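Sorting the tote bags, and where they go now

I own more cloth bags than I can use. They had been living inside one another on the back of a door, and the bundle had reached the point where pulling one out brought down the rest. In November I took them down and set some rules. A bag stays if it stands or folds predictably, has handles long enough for the shoulder, and gets used at least once a month.
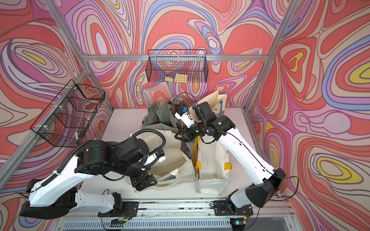 Posted by Niswood | Filed under: Storage, Textiles | 4 comments

The wire mesh baskets were up before the bags were. I hung them first to check the fixing points, and cable ties have held so far. The deeper basket on the left is the candidate for bags. The shallower one at the back is better suited to flat items.

Standing bags turned out to be a separate problem from soft ones. The cream tote with yellow straps holds its shape, so folding it wastes effort. The gray-green one has no structure at all and can be rolled and pushed into any gap. I tried the folding method from the Flevby storage guide, which asks for thirds and then a tuck. It works on thin cotton. On heavier canvas the tuck springs open within 20 minutes. 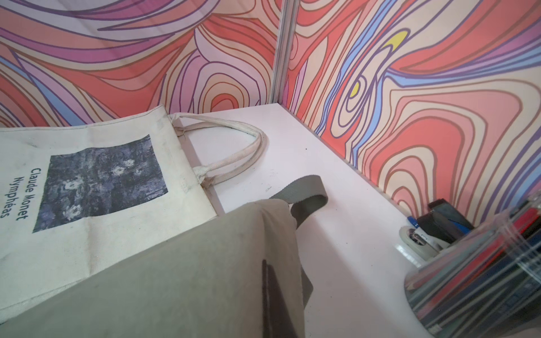
Handles account for most of the tangling. Thick canvas ones resist folding and want to be laid along the body of the bag before anything else is done. Webbing is easier, as it goes flat. The Monet tote has picked up gray marks on the face and edges, so it needs cleaning before it is stored. I wash printed canvas inside out at 30 degrees Celsius, with no tumble drying, and press it from the back.

Weight limit per basket is set at roughly 20 pounds until I replace the ties with Getier hooks. The Lu ones I tried earlier did not fit the rail.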